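## 4. What the letters were about

I went into the Gemel archive expecting to read about parking. Everyone who had lived through the Plirutden Road scheme told me it was a row about parking, the local paper had covered it as a row about parking, and the council's own summary gave parking a whole page to itself. So I'd drawn up my coding sheet with parking at the top and lots of room underneath (I was rather proud of that sheet).

There are 2,073 responses in the archive, mostly on the printed form, with a good many handwritten letters stapled behind. I read every one of them, some of them twice where the handwriting beat me. Parking does come up, of course. But what people kept coming back to, page after page, was the covered walkway that used to run from the bus stops to the old market hall, and which the Astent shopping centre wanted gone so that its new entrance could open straight on to the road.

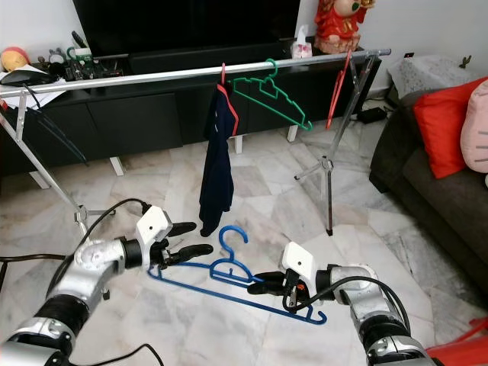

It wasn't a handsome walkway. Even the people who wrote to save it said so, and one called it "a bus shelter that got carried away". The roof leaked at the market end and the pigeons had the run of it. Still, it was dry for most of its length, it had a rail you could lean on, and you could stand there with your shopping and talk to somebody without being in a shop. That last point is the one I hadn't planned for. My sheet had no box for it, so for the first stretch of reading I was squeezing these comments in under "access", where they plainly didn't belong, and in the end I gave up and started again with a new heading called "standing about".

I want to be fair to the planners here. The consultants, Sobczak, had been asked to look at footfall, and standing about doesn't show up well in footfall. If you count people passing a point, a person who stays put for twenty minutes is either one person or a nuisance. Their report says the walkway "performed poorly as a route", and I think that's perfectly true! It was slow to get along at busy times for the very reason that people liked it.

### 4.1 How the form shaped the answers

The form had 11 questions, and 2 of them left space for a written answer. The first open question asked for views on "the proposed retail frontage". The second asked for "anything else", and that's where nearly all the good material is, running down the margin and over on to the back.
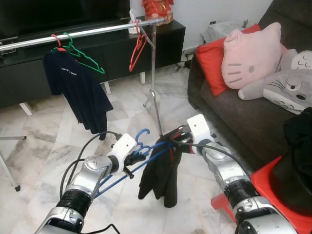

**Izzati Pangaribuan**
*Section author. Correspondence on the Gemel letters to the same.*

I've argued before that a form tells people what a council thinks the subject is, and I still think so, but Gemel made me less sure that people believe it. Plenty of them ignored the question about frontage altogether, or wrote "see over" in the box and saved themselves for the back page. A few crossed out the word "frontage" and put "walkway" above it. When I came to compare the back pages with the official summary, the summary had been drawn from the tick boxes alone, and the person who compiled it told me quite cheerfully that there'd been no time to do anything else before the May meeting.

That meeting is worth a word. Three councillors had read some of the letters for themselves and said so, and the minutes record one of them asking whether the walkway could simply be moved across the road. The answer given was that it would need a separate application. I looked for one and couldn't find it, which may only mean it was filed somewhere I didn't look (the Gemel basement is large and the labels are optimistic). 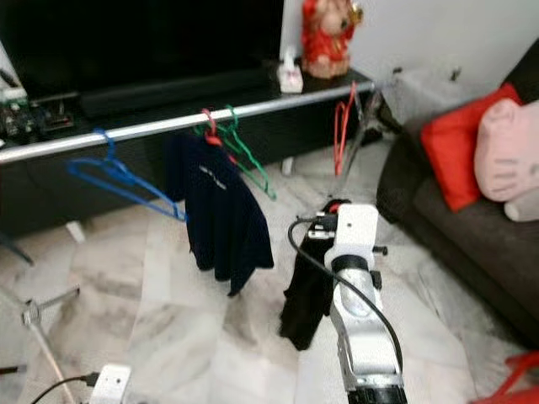
*Figure 3. Plastic clothes hangers on the drying rack, with the television and soundbar behind.*

### 4.2 Sorting the objections

Once "standing about" had its own heading, I had to decide what counted. I took any response that mentioned waiting, resting, meeting or sheltering as something the writer did there, and left out those that only mentioned getting through to the market. Some were hard to place. One woman wrote that she went in to get out of the rain and came out with a lift home, and I put her down under both headings.

I also kept the supporters of the scheme in the same pile as the objectors, which I'd recommend to anyone doing this sort of work. Several people who ticked "strongly support" went on to ask where the new benches would be. Read by tick box they're on the opposite side from the walkway letters, and read by what they wrote they want much the same thing. The drawings from Astent show planters along the new entrance, with a stone edge too narrow to sit on, and I come back to those in Section 5.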